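Date: 6 January 2021
Subject: Re: [likulero-users] left hand won't let go after a stop

Hello all, and a happy new year to everyone on the list!

The earlier message said:

> We run two arms with Likulero on the bench here. Twice since
> October the left hand has kept closing after we pressed stop.
> The arm froze as it should, but the fingers went on squeezing.
> Has anyone else seen this, or is it our wiring?

I'm sorry it has taken me so long to write back, the holidays got in the way. Yes, we have seen it, and I doubt very much that it's your wiring. We spent a good week blaming ours (I re-tied every cable on the left wrist, which did it no harm) before we thought to look at the logs.

In our case the stop goes to the arm controller right away, but the hand sits on its own line through the Ulto board, and the board holds on to the last grip command until it times out. Ours was set to 200 ms. With a gentle grip you would never notice. With a firm one it's enough to crush a can, and I would hate for it to be somebody's finger, so please keep your hands well clear until you have sorted it out.

We brought the timeout down to 35 ms and moved the hand power onto the same stop circuit as the arms — do both if you can, the timeout alone didn't make me feel easy about it.
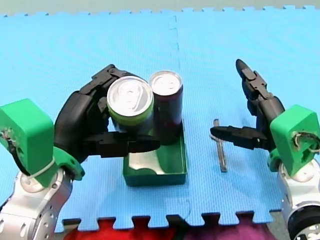 After the change we ran 125 pick and release cycles with a stop thrown in at random, and in 107 of them the fingers quit moving inside the new limit. The other 18 were late, all on the left side, and I still can't tell you why. The folks at Irnen have our logs and are looking into it. Until they answer we are staying with light grips and drink cans, and keeping the stop button within reach.

If you could send me your board settings and the log from either of your two stops, I'd be very glad to lay them next to ours.

Warm wishes from all of us at the Ismail lab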